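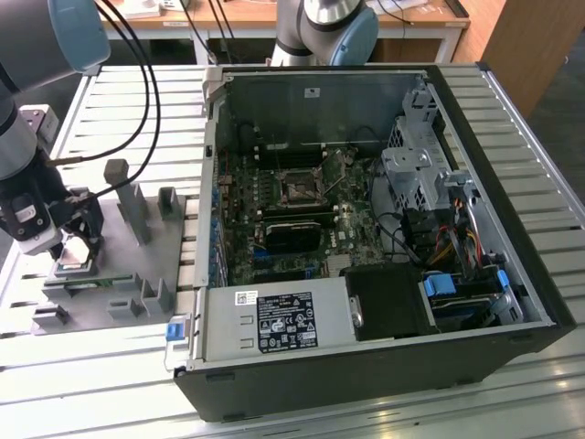

Figure 1: Desktop tower on its side with the side panel off. The CPU socket is empty.

Old Computers in Tevedham: What Happens to Them?
Torben Kasten and Svenja Lindemann
26 April 2020

1. Introduction
Our project looked at what households in Tevedham do with desktop computers they no longer use. We wanted to know how many are kept, how many are passed on and how many go in the bin.

2. Method
We sent a short form to homes on the Nolte estate and had 40 replies. Timo Reinholz helped us sort the answers. We also spoke to Hannelore Sauerland at the Fokis repair shop, who let us read her intake book.

3. Results
Of the 40 homes, 38 had at least one old computer in a cupboard, loft or garage. Most people said they were worried about the files on it – photos and bank letters came up again and again. Few knew that the hard drive can be taken out and kept.
The intake book listed 2,275 items since the shop opened. Printers were the most common, then laptops. Memory and drives are removed first, as they sell best. Cases are weighed and go for scrap.

4. Problems
The form did not ask how old each computer was – we should have included this. The second visit to the shop was called off, so section 3 relies on one set of notes. We hope to add the missing ages in May.

Supervisor: Elfriede Gerlach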